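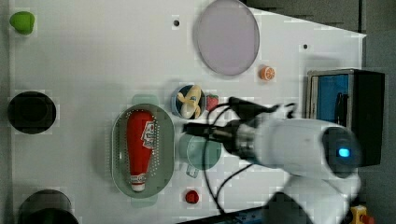
Arm on the sorting bench, what happened to your hours?

Forum: Shop Floor > Automation at work

benchlead_77
Posted 2020-07-09

I work at Cerudley, we test and repack play kitchen sets that come back from stores. Bench 2 has had an arm on it since spring. White table, tray, plate, bowl, mug, pot, play food. The job is to get the right pieces into the right dish so the set can be checked against the card. Until this year that was all hand work, 13 of us on days.

Management says no one loses a job over it. So far that is true. What has changed is what we do all shift, and I want to hear from people who are further along. Did your hours hold? Did the pay grade move?

Fidel Escobar
Hours held where I am (Daneo, returns and refurb). Pay grade did not move for the first year, then it did for the people who signed off on the arm training. If you have a chance at that training, take it, and get it in writing that it counts toward grade.

The work itself got more boring for some of us. You used to have your hands on every set. Now you watch, clear a jam, watch again.

kestrel_m
I don't agree that it's more boring. I did small parts by hand for years and my wrists were shot by September every year, right when the holiday orders start. I'll take watching. My doctor bills went down.

Fidel Escobar
Fair enough on the wrists. I'm talking about the eight hours in between.

Urho Rantala
Maintenance side here, different company. Two things I'd ask about before worrying about the grade.

First, cables. The ones in your picture lie in loops over the work area, one by the bowl and one past the mug. On our line that would be written up. They catch on light pieces and the arm drags them. Ask for a clip or an overhead run.

Second, who is allowed to stop it? We had a long argument over whether operators could pause the arm without calling a lead. It was settled in favor of the operators but it took months.

benchlead_77
Anyone on the bench can stop ours. Restarting needs me or the other lead, and that's where the time goes. Will ask about the cables, thanks.

pallet_jill
What's the rate on it? Our vendor (Khurana) promised up to 200 sets a shift and we have never seen that. The squeeze bottles are what kills it. They lie on their side and roll when the gripper closes.

benchlead_77
We had the same trouble with the ketchup bottle until we gave it the oval tray with the perforated rim. No rate target yet, they say that comes later. That is part of why I'm asking.

kestrel_m
Get the target discussed before it's set. Ours was based on a good day with no restarts.

Fidel Escobar
Agree with kestrel on that one. Also ask who eats the downtime. At our place a jam counted against the bench for 20 weeks before anyone in the office looked at it.

Urho Rantala
Downtime should be logged against the machine, full stop.

pallet_jill
Easy to say from maintenance. Then your crew gets the phone call and we still miss the truck.

Urho Rantala
True. I'd still log it that way.

benchlead_77
Meeting with the plant manager is next week. I have the cables, the restart rule, the training and the grade on my list, and I'm adding the downtime log. Will post what they say.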